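4. The build, and what we got wrong first time 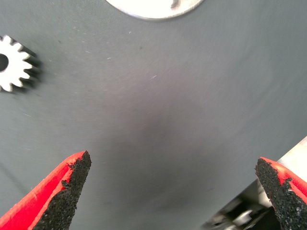

I said in the last section that the arm was put together in a shared workshop, and I ought to be clear about what that meant day to day. We had one bench at Grustmont, which we could leave set up overnight as long as we kept our bits out of the aisle, and we had the use of the printers when the model boat people weren't on them (they are on them a lot in August). Everything else came out of my spare room or Kirsty Birkett's garage. The whole rig cost us £328, not counting the laptop, and I'm rather proud of that!

The arm itself is a Bolel kit, second-hand, and I won't go through the assembly because we followed the instruction sheet. The part we changed was the gripper. The fingers that came with the kit were smooth, and small plastic parts simply shot out from between them, sometimes right across the bench. So we fitted red fingers with a black gritty pad on the inner face of each one. Figure 3 shows the pair from the wrist camera, open over the grey work surface, with a white spur gear off to the left and a larger white round part at the top.

The pads were cut by hand with a craft knife, and you can tell. I kept meaning to make a proper template and never did. Kirsty's view was that the edge didn't matter so long as the middle of the pad met the part squarely, and for the bigger pieces I think she was right. With gears I'm less sure – the teeth are small enough that a lump of grit in the wrong spot can tip the whole thing over as the fingers close, and we saw a fair bit of that in the early runs. We have not tested it properly, so please take it as a hunch.

The camera gave us more bother than anything mechanical. It sits at the wrist and looks down past the fingers, so it moves whenever the arm moves, and anything pale smears if you grab a picture on the go. My first version of the Urio script (Urio is what we called the bit of code that finds parts) took the gear's shadow as part of the gear and aimed too far over. I tried turning the lights down, then up, then I spent a whole evening on a clever filter that made it worse. What we settled on is dull: the arm stops, waits, takes a picture, and only then works out where to go. It's slow to watch but I stopped shouting at it.

White parts on a grey surface sounds like an easy job, and mostly it is, although the brightest ones wash out and lose their edges. Lint was a nuisance too. A pale fleck is nothing to you or me, but with the size limit set low the script would happily send the arm off to pick up a bit of fluff. Raising the limit sorted that out and we then forgot we'd done it, which cost us a morning when the smallest spacers went missing from the results.

For the trials in section 5 we left the gripper alone after the final set of pads went on. Each session was 34 attempts, and we ran 13 sessions, all with the same fingers and the same script. Between sessions I wiped the surface down and checked that the pads were still stuck. The settings are kept in a plain text file called Jorkent, for reasons that made sense to Kirsty at the time, and the copy dated 2022-08-30 is the one used throughout. Earlier copies have the old size limit in them and shouldn't be used if you want to repeat any of this.

Figure 3. Wrist camera view of the open gripper, with the spur gear at the left and part of a white disc at the top.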